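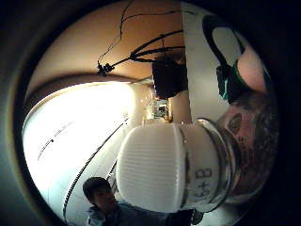
4. Setting up replays and spectator delay

Akier records every match by default and keeps the file on your own drive. The menu calls this "Smart Archive," a grand name for a folder. Before you trust it with a bracket match, give the files names that somebody else could read. The default is a long string of letters and tells you nothing. A short code will do, like the handwritten one on the glass bottle with the white screw cap, as long as the person running your bracket knows what the code stands for.

4.1 Turn on match recording

1. From the main menu, open Settings, then Match, then Recording.
2. Set Recording to On. If it already says On, switch it off and on again. After the November patch the menu shows On for accounts where it is off.
3. Under Save Location, pick a folder outside the game's own folder. Reinstalling the game wipes everything inside it.
4. Under File Name, choose Custom and type your team tag, the round, and the game number.
5. Play one bot match to the end and look in the folder. If there is no file, repeat step 2.

Note: The patch notes say a full replay is "tiny." Liette Beaudoin's longest file from the Savville qualifiers came to 384 MB. Plan your disk space around that.

4.2 Set the spectator delay

1. Create a custom lobby and open the Observers tab.
2. Set Delay to 30 seconds or more. The lobby starts at 2, and I can't think of a match where that makes sense.
3. Lock the tab. An unlocked tab lets any observer change the delay during the draft.
4. Ask one observer to call out the draft timer while you watch your own. The gap should match what you typed.

Caution: The delay covers the map view only. Kill messages in the side feed go out live. Rellora's support page says this was fixed, but Hamidreza Asadi and I tested it again on build 1386 and the messages still came through early. Turn the side feed off for observers until you have checked it yourself.

4.3 Hand over a replay after a dispute

1. Copy the file. Do not move it.
2. Leave the name alone. If you rename a replay once the match is over, the viewer marks it "modified" and some admins will throw it out.
3. Send the copy with the game clock time of the incident. Use the in-game clock — the viewer's own counter includes the draft and runs ahead.
4. Keep your original until the ruling is posted.

Note: The "Verify" button checks that the file opens. It does not check that the match inside is the one you played, whatever the green tick suggests. Roos Van Dijk once got a green tick on a bot match that had been sent in for a Nakpan Cup semifinal.

If the viewer freezes at the end of the draft, close it, delete the cache folder, and load the replay again. The automatic repair tool has never fixed this for me.

Section last checked Dec 6, 2025.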